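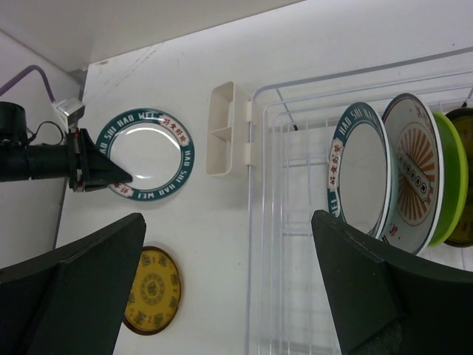 Thread / Renting / Dishes

Bo-ram Na
Aug 10, 2022

1/ I moved into a furnished place in April and the kitchen came with mismatched plates, most of them chipped. I've spent the summer replacing them. Notes for anyone doing the same.

2/ Measure your cabinet before you buy. I didn't. My first set was 2 cm too wide and the door wouldn't close. Returned it, lost the shipping.

3/ Secondhand is fine. The thrift store on Pritham had white restaurant plates by the box. Heavy, plain, easy to match later. They don't all need to be the same brand if the rim is the same shape.

4/ Skip anything with a metallic edge if you use a microwave. Check the back for a dishwasher mark too. Two of my Cladberg bowls didn't have one and the glaze went dull by July.

5/ I paid $47 total for dinner plates, side plates and bowls. The new set I'd been looking at was more than double that and had fewer bowls.

6/ Sticker residue: cooking oil, leave it 7 minutes, wipe, then dish soap. Qianru Qiu told me this one and I've stopped buying the spray.

7/ Stack by size, biggest at the bottom. If you have the good ones in there, put a paper towel between them. Bare foot rings scratch the plate underneath.

8/ The old plates are boxed up in the hall closet. The lease says everything on the inventory has to be there when I leave, chips included.

9/ Still looking for mugs. If you know a place near Lacroix that sells singles, reply here.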